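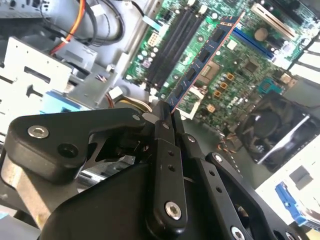
Memory module, open computer tower.

Keeping an old desktop going

My desktop is on its third winter in the back room and it had started sounding like a hair dryer, so I finally gave it a good cleaning last month (I know, I know, I should do it twice a year). A few things I've picked up along the way, mostly by doing them wrong first.

Shut it down, pull the plug from the wall, then hold the power button in for a few seconds. Take the whole thing outside or into the garage if you can! I did mine on the kitchen counter once and was wiping gray fluff off the toaster until dinner.

Canned air is fine, but use short bursts and keep the can upright. Hold each fan still with a finger or a cotton swab while you blow. For the power supply I only blow through the vents and I never open it up.

A soft paintbrush does wonders on the grills. Mine is a 2 inch one from the bargain bin, never been near paint, and it lives in the drawer with the screwdrivers so it doesn't get borrowed for the fence.

Screws go in a muffin tin, one cup for the side panel, one for the drives and so on. My neighbor Rangi Costigan uses an egg carton and swears by it, but I've knocked over an egg carton before and that was a long evening on the rug with a flashlight.

If you're swapping memory, touch bare metal on the case first, open the clips, and hold the stick by its edges. There's a notch along the bottom and it only goes in one way. Push straight down, a bit harder than feels polite, till the clips snap over. If the computer beeps at you and won't start, take the stick out and seat it again before you panic and order another one.

The whole job takes me 45 minutes, and I do it in August too, when the dog is shedding. Get the tower up off the carpet while you're at it. Mine sits on an upside down crate now and there's a lot less hair in the front filter.

Next up: getting candle wax out of a tablecloth.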